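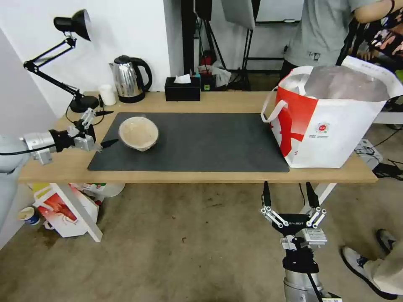 Fig. 1. Table setup with both arms, bowl on the mat at the left end.

Week 6 notes: the bowl fault, and what it tells you about limits

Okay, so last session I promised you a real failure. I worked on this one myself at the Skovville lab, and it still bugs me a little. The task was called Gonodeck (don't ask, I didn't pick the name) and it was as plain as they come: left arm reaches in from the side, takes the bowl by the rim, moves it toward the middle of the mat, lets go. Right arm waits.

On a Thursday, run 12 of the day, the left arm went past the rim and kept pushing down. The bowl tipped, the fingers pressed into the mat, and the arm didn't stop until one of us hit the button. No one was hurt. One fingertip was bent and we lost the afternoon.

Go back to Fig. 1 and look at how close that left fingertip is to the bowl. At that range a small height error matters a lot! Our planner, Pumska, thought the table was 6 mm lower than it was. We'd put the mat down after calibrating and didn't tell the software — that's the whole bug, and I was the one holding the mat.

So why didn't the force limit catch it? Well, it did, sort of. The log shows the limit tripping 630 ms after first contact. The filter on the force signal was set way too slow (it had been tuned for a noisy sensor we'd already replaced), and the arm had plenty of time to do damage before the number crossed the line.

Two faults, then, and either one alone would probably have been a shrug. Please read the Agbayani handout on stacked faults before the lab, especially the part on filter delay.

One more thing about Fig. 1. There's a kettle, a cup and a lamp along the back of the table and a person standing behind the big bag at the right end. When you draw your keep-out zones, draw them for a table like this one, with people at it. Half of you drew a bare rectangle last time.

For lab 2
Re-measure table height after anything is laid on it.
Write down your filter setting and work out the delay by hand.
Say who has the stop button, out loud, before the arm moves.
Bring your logs, even the ugly ones.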